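How to pack china and glass for a house move

Updated February 18, 2020

Most breakages happen because things can shift about inside the box. Fill the gaps and keep the boxes light and you should lose very little.

What you need

Small double-walled boxes
Plain packing paper or kraft paper
Brown tape, 48 mm or wider
A thick marker pen
Old towels or tea towels

Newspaper will do for the outer layers, but the ink comes off on pale china. Paper saved from parcels is fine. Ours mostly comes from Sullomer and Tralter orders and we keep it in a sack under the stairs.

1. Make up the box

Tape the bottom seam twice along its length and once across. Put in a layer of scrunched paper as deep as your fist.

2. Wrap the plates

Lay a plate in the middle of a sheet and fold the corners over it. Add a second plate and fold again. Stop at four to a bundle. Stand the bundles on edge in the box, never flat.

3. Wrap cups and glasses

Stuff the inside first. Roll the glass from one corner of the sheet, tucking in the sides as you go. Wine glasses need an extra twist of paper round the stem. Pack them upright on top of the plates or in a box of their own.

4. Fill the gaps

Scrunch each sheet loosely so that it keeps some spring. Paper that has been used before works just as well, printing, creases, bits of tape and all.
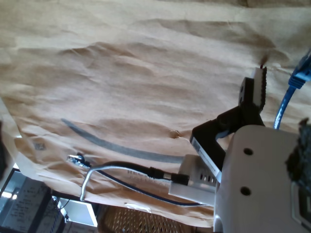
5. Close and label

Put a last layer of paper on top. The flaps should meet without being forced. Shake the box gently, and if anything knocks, open it and add more. Write the room and FRAGILE on two sides and the top.

How long it takes

Allow 90 minutes for an ordinary kitchen cupboard and 60 for a dresser. Our move from Osley to Poon took two evenings for the kitchen alone.

Unpacking

Work over a table with a towel spread on it. Feel through each piece of paper before you throw it out, as teaspoons and small lids are easy to miss.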